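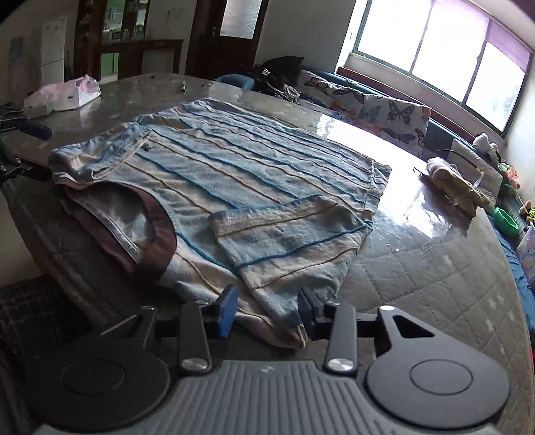 Folding a Short-Sleeved Knit Shirt on a Table

Updated January 2022

This procedure produces a flat rectangular fold with the collar on top and the sleeves enclosed. It applies to T-shirts, polo shirts without a stiff collar stand, and other short-sleeved knit tops in adult sizes. Woven shirts with a full button front need a different method and are covered on a separate page.

A practiced person needs less than half a minute per shirt. Expect the first few to take several minutes each.

What you need

A table or other flat surface at least as deep as the shirt is long. A bed works but gives a softer edge, and the fold lines shift when the mattress moves.

A clean, dry shirt. Damp knit fabric holds any crease you put in it and can develop a musty smell in a closed drawer.

Optional: a folding board. The Skoltel board used for the measurements on this page is 327 mm long and sets the length of the body panel before the final fold. A piece of stiff cardboard cut to the same length does the same job. Round the corners of the cardboard so they do not catch on the knit.

Step 1. Lay the shirt out

Place the shirt on the table and pull it open so that the body lies in a single flat shape, front and back layers together. Hold the two shoulder points, one in each hand, and lift the upper third of the shirt off the table. Lower it slowly. The air between the layers escapes through the hem and most of the large wrinkles go with it.

Check the side seams. They should run down the two outer edges of the body. On older shirts the body has often twisted in the wash, and one seam will sit several centimeters toward the front. Do not try to force it back. Fold by the outline of the shirt and ignore the seam.

Check that the whole collar is supported by the table. If part of it hangs over the edge, its weight drags the neckline out of line and the shoulders will not match. Move the shirt toward the middle of the table before continuing.

Step 2. Smooth the body

Put both palms flat on the chest, just below the collar, and draw them apart toward the side seams. Repeat at the waist and again at the hem. Use light pressure. Pressing hard stretches the upper layer and leaves the lower one where it was, and the difference shows up later as a ripple along the fold.

Striped shirts make this step easier to judge. If the stripes run the length of the body, they should lie parallel to one another from shoulder to hem. If they run across, they should be square to the side seams. A stripe that waves marks a wrinkle in the top layer. Smooth along the stripe, then away from it.

Raised or textured stripes need one additional pass. The yarn in the raised line is often under a different tension from the yarn in the flat band, so the fabric gathers slightly between lines. Pull gently at the hem to open it out.

Step 3. Turn the shirt face down

For a finished fold with the collar and chest showing, the shirt must now be turned over. Take one shoulder point and the hem corner on the same side, lift both, and carry them across to the opposite side of the table. Repeat the smoothing in Step 2 on the back.

If you prefer to work face up, skip this step. The result is the same size, and the chest ends up on the inside.

Step 4. Fold the first side

Pick an imaginary line running from a point midway along one shoulder seam straight down to the hem. Fold the side of the shirt over this line, sleeve included, so that the sleeve crosses the back.

The sleeve will now point across the body. On most adult shirts it reaches past the center. Fold it back on itself so that the cuff lies toward the outer edge and no part of the sleeve extends past the fold line. Flatten the small triangle that forms at the armhole. If it is left standing, it makes a lump that can be seen from the front once the shirt is stacked.

On a striped shirt, compare the angle of the stripes on the folded panel with those beneath. The body stripes should line up or run parallel. The sleeve stripes normally will not, as the sleeve is cut and set at its own angle. Use the body panel as the guide and disregard the sleeve.

Step 5. Fold the second side

Repeat on the other side. The two fold lines should be the same distance from the center of the collar. If one shoulder shows more than the other, open the second side and adjust. Correcting the first side means starting again from Step 4.

You now have a long narrow strip, with the collar at one end and the hem at the other. Run the edge of your hand down both long sides.

Step 6. Square the hem

Look at the bottom edge. Corners of the hem commonly drop below the rest and form a point on one side. Tuck the point back in line before folding. If it is left out, it will show at the edge of the finished shirt and catch on the drawer front.

Shirts with side vents or a longer back panel cannot be squared completely. Turn the longer panel up to match the shorter one.

Step 7. Fold the length

For a shelf: bring the hem up to the base of the collar in one fold. Leave a gap of two finger widths below the neckline so that the collar band is not bent. This gives a large, thin rectangle.

For a drawer: fold the hem up by one third, then fold again to meet the base of the collar. This gives a smaller, thicker block.

For upright filing: fold in thirds as above, then fold in half once more. The block should stand on its long edge without support. If it falls over, the folds are too loose. Press the air out between folds and try again.

Turn the finished shirt over so that the collar faces up.

With a folding board, place the board on the center of the back before Step 4, with its top edge at the base of the collar. Make both side folds over it, pull the board out through the hem end, and then fold the length.

Collars

A contrasting collar band is usually knitted more firmly than the body and keeps its shape well. It also shows distortion sooner, the color difference making any unevenness plain. After the last fold, set the front of the band so that it forms an even curve. The neck tape and any printed or sewn label should lie flat inside the opening and not stand up against the back of the band.

Stretched collars should not be pulled straight. Fold the shirt as usual, then pat the band inward with the fingertips until it lies flat.

Small embroidery on the chest does not affect the fold. For large embroidery or heavy print, use the shelf fold to avoid a crease across the design.

Storage

Stack shelf-folded shirts with the collars alternating, one to the left and one to the right. The collar end is thicker, and a stack with all collars on the same side leans.

The drawers used for checking this page were Ferkard units with an inside height of 118 mm. Upright blocks folded in thirds and then in half fit with the drawer closing freely, provided they are not packed so tightly that the fabric rises in the middle. On an open Odstead shelf 1,000 mm wide, four stacks fit side by side with room for a hand between them.

Heavier knits take up more space than their size suggests. Store them at the bottom of a stack or at the back of a drawer.

Common faults

Finished shirt wider at one end. The side folds were not parallel. Open to Step 4 and fold again from the shoulder midpoint.

Sleeve visible at the side. The sleeve was not turned back far enough. Open one side only, reset the cuff, and close.

Diagonal crease across the chest. The front layer was wrinkled when the shirt was turned over. Repeat Step 2 before turning.

Block opens by itself. Common with shirts that contain elastane. Use the shelf fold, or place the folded edge against the drawer wall.

Sizes differ within one stack. Fold the largest shirt first, measure the width, and fold the others to match. Small shirts can be brought to the same width by moving the fold lines outward.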